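# Gresia Kitchen Tasks: recording rules and data card

Plendton release, 29/11/2020

This file covers how episodes in the Gresia set are recorded, checked and named. It replaces the notes that used to sit in the Malthorpe folder. If the two disagree, follow this one.

## What is in the set

Gresia holds simulated pick, place and pour episodes on kitchen counters. All scenes are rendered. There are 578 episodes in the main split and 50 in the held-out split. The held-out split uses counter layouts that don't appear in the main one. Please don't mix them, even for a quick test, and don't tune on the held-out layouts and then report on them.

Each episode folder has the joint log, the gripper log, one still, and a short text file with the task sentence. Older folders also have a `notes.txt`. It can be ignored.

## Rules for grasping

These apply to scripted and teleoperated episodes alike.

- Approach from above unless the task sentence says otherwise. Side approaches go in a separate folder named `side`.
- For bottles, close the fingers on the cap or the neck. Body grasps are allowed for cups and cans only.
- Leave the wrist still while the fingers close. If the wrist joint moves during closing, the checker flags the episode.
- Hold for 4 seconds before any lift. The hold is logged as its own phase. A missing hold phase counts as a failed check, even when the lift goes fine.
- Keep the upper arm clear of the wall and the window sill. The simulator will let a link pass through thin geometry, so a run that finishes is no proof the path was clean. Check the contact log.
- Appliances on the counter count as obstacles. Touching one ends the episode.

## Rules for object placement

Objects are spawned just over the surface and then settled. Wait for the settle flag before starting the arm. An object that has not come to rest gets `unsettled: true` in the episode header. We keep these episodes in the set, but they are left out of the success figures.

Do not delete an episode for looking odd. Flag it and write one line on what is odd. Earlier builds lost a good deal of useful data when people tidied as they went, and we had no record of what was gone.

## Labels

Success is set by the checker and confirmed by a person reading the logs. A still is never enough to set the label. It can show where the fingers are at one moment but says nothing about slip, load or what came next. More than 487 of the main split episodes have been confirmed this way. The rest carry `label_source: checker` and should be treated with some care.

Task sentences are written in plain words: "pick up the bottle by the cap", "move the can to the board". No object IDs and no coordinates. If two objects of the same type are on the counter, say which one by its place, left or right, as seen from the robot base.

## Naming

Folders are named by layout, task and run, in that order, in lower case with hyphens. Don't rename a folder after it has been checked. The checker stores the path, and a renamed folder drops out of the index without any warning.

## Changes since September

- The hold phase is now required. It was optional before.
- The `side` folder was split out of the main split.
- Friction values for caps were lowered. Results from before the change should not be compared directly with new ones.
- The Fernandes converter no longer rounds gripper width.

## Known problems

Settling is slow on layouts with many small objects. The contact log sometimes repeats a line when two contacts start in the same step; count it as one. Object names in the oldest episodes are not consistent, and we don't plan to fix them.

## Related

- Malthorpe folder (old notes, read only)
- Fernandes log converter
- Plendton checker: install and use
- Gresia held-out layouts

## Recent

- Moving to the new episode header
- Why side approaches have their own folder

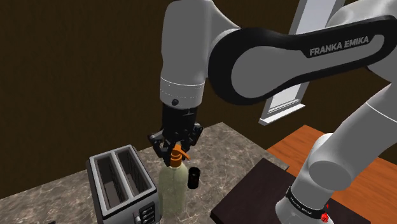

Could the cap rule say what to do when the cap has a spout or a trigger? I've been lining the fingers up across the flat sides and keeping the spout free, but the text only says cap or neck, and two people could read that differently. I'd also like the finger direction written into the header so the checker can pick it up.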